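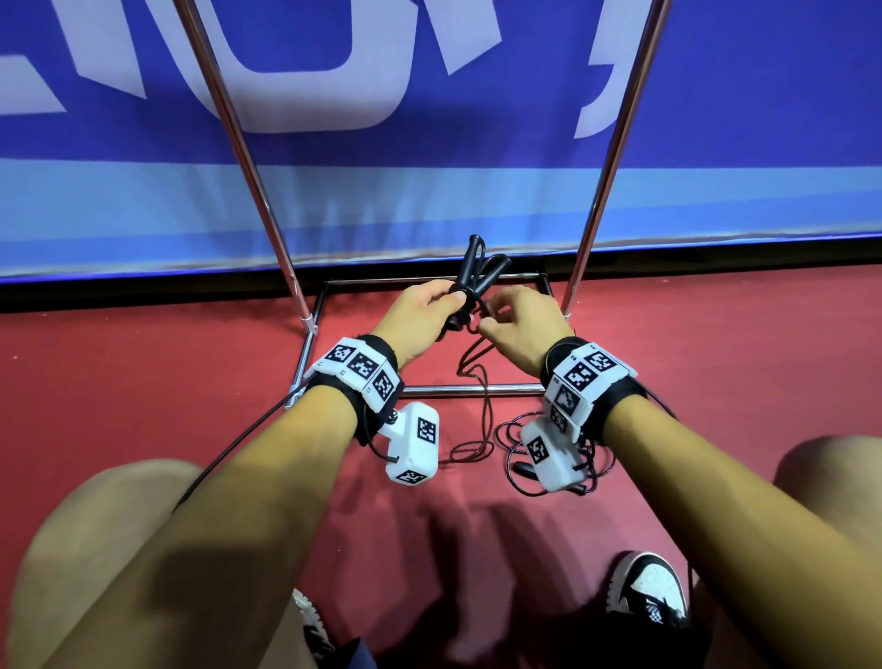 jumprope_late_bloomer
Topic: How do you all store your ropes so they don't turn into spaghetti?

I run the equipment corner for our little evening fitness group, and after two seasons of it I have come to believe that jump ropes tangle themselves in the dark. We put everything away neatly, everybody goes home, and when I open the bin again it's one big ball with handles sticking out of it like a hedgehog. The kind giving me the most grief is the plain black one, foam handles and a thin black cord, and the way I've been dealing with it is to hold both handles together in my left hand and work the cord loose with my right, a loop at a time, with the rest of it lying in a heap on the floor. It's slow. I have 14 ropes in the bin and if even a few of them have gotten friendly with each other, that's my whole setup time gone before anyone has done a single jumping jack. I love this group dearly and I don't mind being early, but I'd rather spend that time laying out mats and having a chat with whoever is at the door than kneeling over a pile of cord. So, what do you do? Hooks? Bags? Some clever knot? I'm open to anything that costs little and that twelve-year-olds and grandparents can both manage at the end of class, when all they want is their water bottle.

marigold_and_mats
Oh, I feel this one in my knees! Hooks, hooks, hooks. We had the same bin for years and I was the one always bent over it, and then my brother-in-law put up a strip of wood with coat hooks along the back wall and I've hardly touched a knot in the time we've had it. You fold the rope in half so the two handles sit together, then fold it in half once more, and hang it at the middle so the handles dangle. The kids like it too, because they each get "their" hook and will defend it with their lives. The only trouble is that you need a wall you're allowed to put screws in.

jumprope_late_bloomer
That's my sticking point, Marigold. We share the room with a dance class and a choir, and the walls are off limits for anything with a point on it. I could maybe do something freestanding. There's an old rolling clothes rack in the closet that I've had my eye on.

Brirnix
Clothes rack works, I've done it. Get the S-shaped hooks from the kitchen aisle, the larger size, and close up the top curve with pliers so they don't hop off every time you lift a rope. Don't put heavy beaded ropes all on one end or the rack will lean. For the thin cord kind you've got it would be fine.

I'd disagree with folding them twice though. Thin cord remembers. Leave it folded in quarters for a month and you'll get a kink at every fold, and then the rope slaps the floor wrong and people think it's their own timing. Hang them full length if you possibly can, handles up top, both on the same hook, and let the loop drop.

marigold_and_mats
I respectfully say phooey to the kinks, Brirnix. Ours have been folded twice since we put the hooks up and they swing just fine. Maybe it depends on the cord? Ours is the softer sort, a bit rubbery, and I think if you stepped on it, it would forgive you.

Brirnix
Could well be the cord. Mine are stiff as uncooked noodles, and it's a cold garage besides. In January I have to bring them indoors the night before or they come out of the bag shaped like a pretzel and stay that way through warm-up.

paredes_after_work
Jumping in here (sorry, sorry). I go by the wrap method and I'll tell you how it goes, because it's the only one that has survived my three kids and a dog.

Hold both handles side by side in one hand. Let the cord hang until it stops spinning – this part matters, and people always skip it. If it's twisted when you start, you're just wrapping the twist in for next time. Then bring the cord up and wind it around the two handles, snug but not strangling, starting near the end where the cord comes out. When you've got a short bit of loop left over, slip it over the tops of both handles and give it a small tug. Done. You can throw it in a bin, a backpack, the trunk of the car, and it comes out just the way it went in.

It does take practice. My youngest still makes something that looks like a bird's nest, but a bird's nest that stays separate from the other birds' nests, if you see what I mean, and that's really all I ask of her.

marigold_and_mats
I do see what you mean and I'm going to be thinking about separate birds' nests all day now. How does the foam hold up, though? I'd worry the cord would leave dents in it.

paredes_after_work
It does leave dents! I should have said. If I wrap tight and forget about it over a school break, there are little grooves in the foam. They mostly puff back out after a few days of use. I have one pair where the foam has torn a bit at the bottom, but I blame the dog for that one.

Brirnix
I'm not a fan of wrapping for the same reason I'm not a fan of folding, and you can all roll your eyes at me. You're putting the tightest bend in the cord right beside the handle, and that's already the spot where a rope gives out. I've retired more ropes with a worn place there than anywhere else. For a rope that lives in one person's gym bag, sure, wrap it. For a whole class set, I'd want them hanging.

Nahuel Retamal
I teach beginners, mostly grown-ups who haven't held a rope since grade school, and I'd like to put in a word for the humble drawstring bag. One rope, one bag. We sewed ours out of old pillowcases and you get two bags out of each pillowcase if you don't mind the second one having a wonky hem. I wrote a size on each bag in laundry marker, so the tall folks don't have to pull out half the pile to find a rope that clears their heads. You don't have to wrap anything or fold it in any special way. Stuff it in, pull the string. A rope can tangle with itself and that's a nuisance for a moment, but it can't tangle with its neighbors, and in my experience it's the neighbors that eat up the time.

For getting a single rope undone, I think what you're doing is right, Late Bloomer. Handles together in one hand and pull gently at the loops with the other, starting close to the handles. Where I see people go wrong is yanking on one handle. They get impatient, they yank, and a loose muddle you could have shaken out becomes a true knot, and then somebody is going at it with a fork. If it's really bad I lay it flat on the floor and spread the loops outward with my fingertips, and I don't pull anything at all until I can see which piece is going over which.

jumprope_late_bloomer
Nahuel, I have been a yanker. I am ashamed. I did use a fork once too, a dessert one, left over from somebody's birthday.

The bags are tempting. I have a linen closet full of pillowcases that don't match anything, and a sewing machine that deserves an outing. Do you find people put the right rope back in the right bag?

Nahuel Retamal
No, hardly ever. I put a ring of colored tape on one handle and the same color on the string of the bag, and it helped for a while. Now I just sort the last few out while we stretch. Put the tape on the hard part of the handle if yours has one. It doesn't stick to foam for long, and when it comes off it brings crumbs of foam along with it.

mestetti_mom
Can I offer the lazy person's answer? Toilet paper tubes. Fold the rope up any old way, push the middle through the tube, leave the handles poking out. We did it at my daughter's school when we had to send ropes home over the summer and it cost nothing. They do get squashed, and a couple of the kids drew faces on theirs, and then of course nobody wanted to throw those out, so I still have a shoebox of them. But as a stopgap until the sewing gets done, I'd go with tubes.

Brirnix
Tubes are folding with extra steps, but I'll admit I like the faces.

marigold_and_mats
Brirnix, that's the softest thing you've ever posted here.

lunirholm_gal
Reading along and taking notes – our walking club wants to add a bit of jumping for the braver ones. One question on the side: does it matter what the ropes are lying on when you're sorting them out? We have a rough concrete pad out back, and I've been doing it there for the light.

Brirnix
I'd move indoors or put down an old sheet. Concrete chews up thin cord, and dragging it while you untangle is just as bad as jumping on it. Any smooth floor will do.

paredes_after_work
Seconding the sheet. Pick a light color, too! Black cord on a dark rug after supper is how I ended up needing reading glasses.

jumprope_late_bloomer
All right, you wonderful people, I have a plan. I pulled the clothes rack out of the closet this evening and one wheel squeaks something awful, but it stands up straight. I'm going to hang the thin black ones full length the way Brirnix says, both handles on the same hook, and sew bags for the beaded ones that are too heavy for the rack. And I'm going to teach everybody to let the rope hang and untwist first, the way Paredes does, before it goes anywhere.

Marigold, I'll give each of the kids their own hook and brace myself. Does anyone know what to put on a squeaky wheel that won't leave marks on the choir's floor?

mestetti_mom
Rub a candle stub on the axle! And wipe off the extra before you roll it anywhere.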